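Speaker notes, Tuesday session, 20 minutes plus questions

Slide 1. Title
Say name, say team. Sem Geerts did the setup work and will take the hardware questions.

Slide 2. What we looked at
Pruvis is a hand-held gripper kit from Plundar. A person holds a gripper in each hand and does a task, and the kit records it. The recordings go into training a robot arm later. We had it on loan through June. We paid for shipping and nothing else.

Slide 3. What comes in the case
Two grippers, marker cubes, cables, spare finger pads. Pass the spare pads down the rows now, before the pictures. Ask for them back.

Slides 4 to 7. Bag task. Leave each up for a few seconds and keep talking. 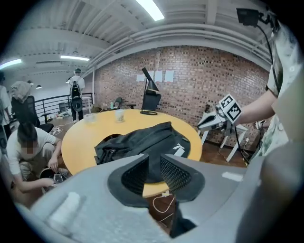
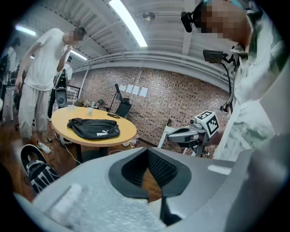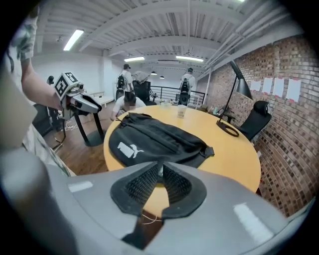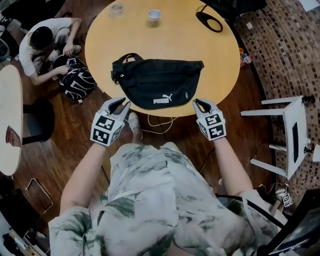

Irnero Handling Lab, Evaluation Team

Points to make while these are up:
The task is a soft black bag on a round table. Soft bags are hard because the straps move when you touch anything else. On the last slide both grippers are pointed at the bag, and you can see the marker cube on each one.
We left the cups on the table. Customers will have cups on the table.
Cables are the main complaint. Bram Van Leeuwen asked Plundar for a battery version and they said it is planned. No date given.

Slide 8. Numbers
721 recordings kept. New operators needed 9 practice runs before we used their data. 3 finger pads replaced.
If asked about rejected recordings: most were stopped early by the operator. We don't have a clean count.

Slide 9. Software
Jia is the review tool that comes with it. Playback is fine. Labeling is slow, one clip at a time, and there is no undo. Export worked the first time.

Slide 10. Would we buy it
Yes for table work. Wait for the next version if your people have to walk between stations. Support answered the same day, in English, and sent the pads free.
Plundar has not seen these slides.

Skip slide 11 if short on time. Questions.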